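Keeping a Small Kitchen Going: A Talk With Fatima Idahosa

April 13, 2022

Fatima Idahosa has cooked for other people most of her working life. She ran the lunch counter at Lovlow until it closed, and she now teaches a home cooking class in the back half of a former shoe store in Niston. The class is full through the summer. We spoke for most of an afternoon about why people stop cooking and what gets them started again.
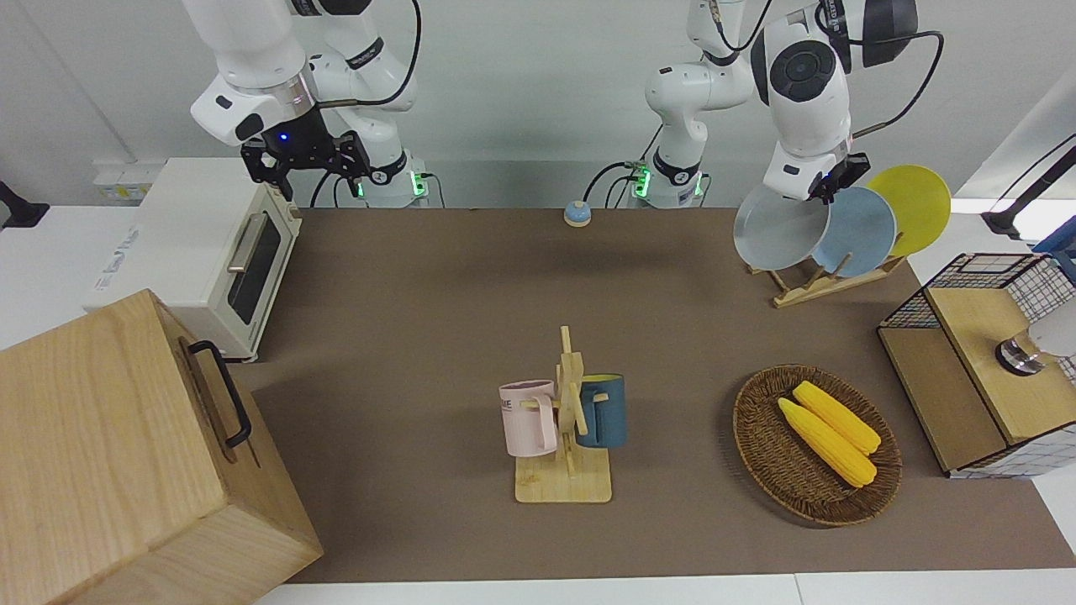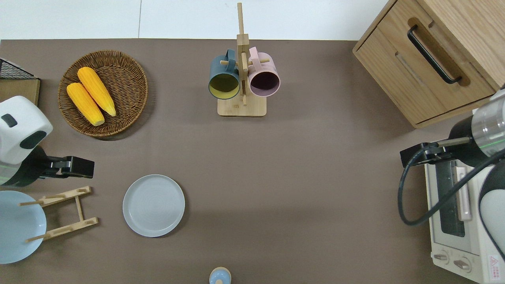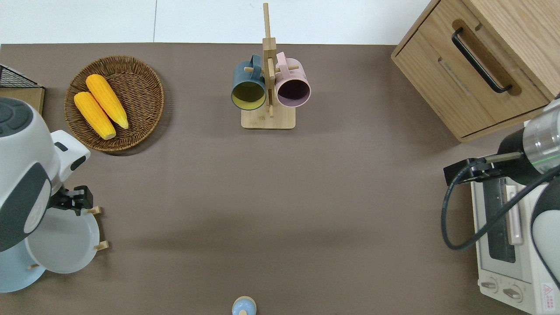

Starting with what's in the house

Idahosa doesn't hand out recipes at the first class. She asks each person to write down what they ate for dinner over the past week, including the nights they had cereal.

"They think I'm going to grade it," she said. "I just want to know what they already buy. If you have eggs and rice in the house every week, then we're going to start with eggs and rice."

She takes 18 people at a time. Most are between jobs, newly on their own, or recently retired. A few were told by a doctor to cut back on salt. She said the retired students are usually the fastest with a knife and the slowest to change how they season anything.

The first dish is fried rice with whatever vegetables people bring. The second is a pot of beans. She doesn't get to meat until the fourth class, and some students complain about that. "It costs more and it scares them more. They can ruin beans with me for a couple of dollars."

The counter at Lovlow

She learned to cook for a crowd at Lovlow, where she was hired to wash dishes and moved to the grill when the cook hurt his back. The counter had 22 seats and one flat grill. On a busy day in November, when the county offices were all open and it was too cold to eat outside, she served 105 lunches.

"I was proud of that number for a long time," she said. "Then I looked at what I was eating myself, standing up at three in the afternoon, and it was toast."

The menu was short. There was a soup, a fish sandwich on certain days, and a plate with greens and cornbread that stayed on from the first month to the last. She still makes the greens the same way, with onion, vinegar and a smoked turkey neck, but at home she uses half the salt.

The building was sold and the rent went up. She said she could have moved the business to Wumbei, across the river, but by then she was 54 and didn't want to sign another long lease. She took a year off and spent part of it helping her sister paint a house.

Shopping and money

The part of the class that students mention most is the trip to the store. Idahosa walks them through the Foltetti market on the corner, which lets her bring a group in before the morning rush. They read unit prices and compare the frozen vegetables with the fresh ones.

She is in favor of frozen spinach, canned tomatoes and store-brand oats. She is against buying a large bag of anything that you haven't tried. "People come home with ten pounds of lentils because they decided to be a new person," she said. "Buy one pound. See if you like lentils."

Her own shopping takes one trip a week and a short stop for bread. She keeps a running list on the back of an envelope and crosses things off with a pencil. She has tried the phone version and went back to the envelope.

I asked what she would tell someone with very little money for food. She said to learn soup first, then flatbread. Soup takes the ends of everything. Flatbread needs flour, water, salt and a hot pan, and children will eat it plain.

Cleaning up

Idahosa believes more people quit cooking over the dishes than over the cooking. Her students wash as they go, and nobody sits down until the pots are soaking.

"If you wake up to a full sink, you're getting takeout that night," she said. "I don't blame you. I'd do it too."

At home she owns fewer dishes than people expect. After Lovlow closed she gave away most of what she had collected and kept enough for six.

What comes next

She would like to add an evening class for people who work days. The problem is the room, which another group uses after five. She is also putting together a booklet of the recipes her students ask for again, starting with the beans. It has no photographs so far, and the pie crust page is on its fourth draft.

When we finished she went to check on a pot of stock and asked if I'd had lunch. I hadn't. She gave me a bowl of the bean soup and a piece of flatbread, and wrote down the flour measurement for me on an envelope.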